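2023-07-25, bench notes, two-arm sorting

Femke's new grasp ranker is in. The claim is that it copes with long floppy objects. I'll believe it after 75 runs; so far we have 16, and the planner timed out on 3 of them.
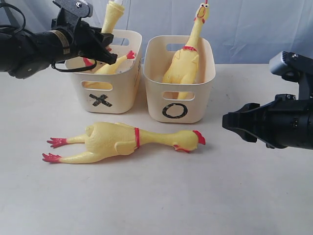

Left gripper at the X basket, right one open beside the O.

My complaint is with the pose estimate. It reports high confidence on a chicken lying flat and nearly the same on one standing in a basket, neck up. I don't trust a score that barely moves.

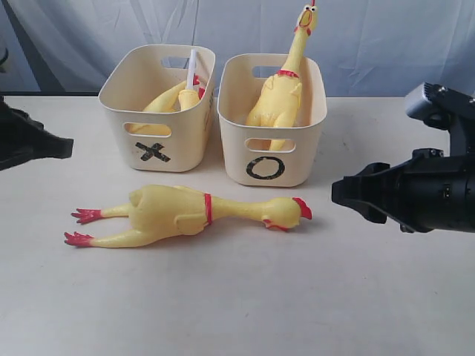
Henk blames the depth filter. Maybe, but he blamed it in the Stuvley tests too, and that was a stale transform. Before anyone retunes anything: replay the 3 timeouts with the old ranker, same seed, and log both scores. Natalia has the replay script.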